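핀델우드 기록관 이전 업무 보고
(단편)

1. 본 보고는 핀델우드 기록관 2층 작업실의 비품 정리 및 반출에 관한 경과를 관장실에 제출하기 위하여 작성되었다. 작성자는 작업실 담당 서기이며, 보고의 범위는 수장고를 제외한 작업실 내부로 한정한다.

2. 반출 대상 비품은 총 84점이다. 의자, 서류함, 절단기, 문진, 잉크대 및 기타 소모품이 이에 포함된다. 각 비품에는 롤론 운송의 꼬리표를 부착하고, 꼬리표 번호를 대장에 기입하였다. 꼬리표는 300매를 수령하였으며 잔여분은 봉투에 넣어 반납하였다.

3. 대장과 실물을 대조하는 과정에서 13번 항목이 문제가 되었다. 대장에는 품명란에 ‘가는 것, 하나’라고만 적혀 있었고 재질, 용도, 취득 경위의 세 칸은 비어 있었다. 필체는 전임 서기의 것으로 보이나 확인할 방법은 없다. 규정 제2조에 따르면 품명이 불분명한 비품은 실물을 확인한 뒤 새로 명명하여야 한다.

4. 해당 물건은 작업대 서랍의 종이갑 안에서 발견되었다. 종이갑 안쪽에는 ‘데시마에서 옴’이라는 메모가 붙어 있었다. 데시마는 본 기록관이 오래전 제본 재료를 구입하던 상점의 이름이며, 현재는 같은 자리에 약국이 있다. 상점의 거래 장부는 본관에 인계된 바 없다.

5. 물건은 손가락으로 집으면 감촉이 거의 없을 만큼 가늘었다. 본인은 이를 흰 바탕 위에 두고 오전 내내 살폈으며, 그 사이 다른 업무는 진행하지 못하였다. 이 점은 별도의 사유서로 갈음한다.

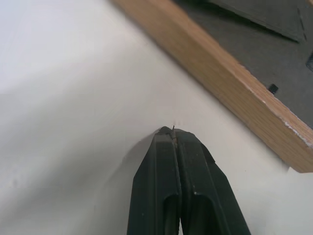

대장 13번 항목. 재질 및 용도 미상.

6. 품명 후보로 철사, 핀, 가시가 검토되었다. 철사로 보자니 어디에서 잘려 나온 것인지 알 수 없었고, 핀으로 보자니 머리라 부를 만한 부분을 단정할 수 없었다. 가시라는 의견은 본인이 제출하고 본인이 철회하였다. 기록관의 비품 분류표에 가시 항목이 없기 때문이다.

7. 같은 날 오후, 제본실의 옛 작업 일지를 열람하였다. 일지에는 12월 어느 날의 기록으로 다음과 같은 문장이 있었다. “아보티뉴시 지도첩의 책등을 다시 꿰맴. 마지막 한 땀을 남기고 등이 꺼짐. 어두운 데서 떨어뜨린 것을 찾지 못함.” 무엇을 떨어뜨렸는지는 적혀 있지 않다. 다음 장에는 난로 연료의 수령 내역만이 이어진다.

8. 본인은 수장고 담당의 허가를 얻어 아보티뉴시 지도첩을 열람하였다. 책등의 실은 고르게 매여 있었으며, 끝부분에 한 땀이 비어 있었다. 비어 있는 자리는 손톱으로 짚어야 알 수 있을 정도였고, 열람자들이 이를 신고한 기록은 없다. 지도첩은 그 상태로 대출과 반납을 거듭하였다.

9. 13번 항목이 일지의 분실물과 동일하다는 증거는 없다. 종이갑에 넣은 사람과 메모를 쓴 사람이 같은지도 알 수 없다. 다만 본인은 그날 저녁 작업실의 불을 끄기 전에 잠시 서랍 앞에 서 있었고, 바닥을 손으로 더듬었을 사람의 일을 생각하였다. 이 문장은 보고의 성격에 맞지 않으므로 정본에서는 삭제하여도 무방하다.

10. 조치 사항은 다음과 같다. 13번 항목의 품명은 ‘가는 것, 하나’로 유지한다. 재질 및 용도란에는 ‘미상’을 기입하고, 비고란에 작업 일지의 해당 면을 참조하도록 표시하였다. 물건은 원래의 종이갑에 넣었으며, 메모도 떼지 않았다.

11. 롤론 운송은 종이갑의 크기가 최소 운송 규격에 미달한다는 이유로 단독 포장을 거절하였다. 이에 따라 종이갑은 아보티뉴시 지도첩과 같은 상자에 수납하기로 하였다. 수장고 담당이 서식의 사유란을 채워 달라고 요청하여, 본인은 ‘규격상의 편의’라고 기재하고 날인하였다.

12. 작업실의 열쇠는 본 보고와 함께 반납한다. 창가 쪽 서랍은 습한 날에 잘 닫히지 않으니 후임자는 아래를 받쳐 들고 밀어 넣을 것.

2021. 6. 21.
핀델우드 기록관 작업실 서기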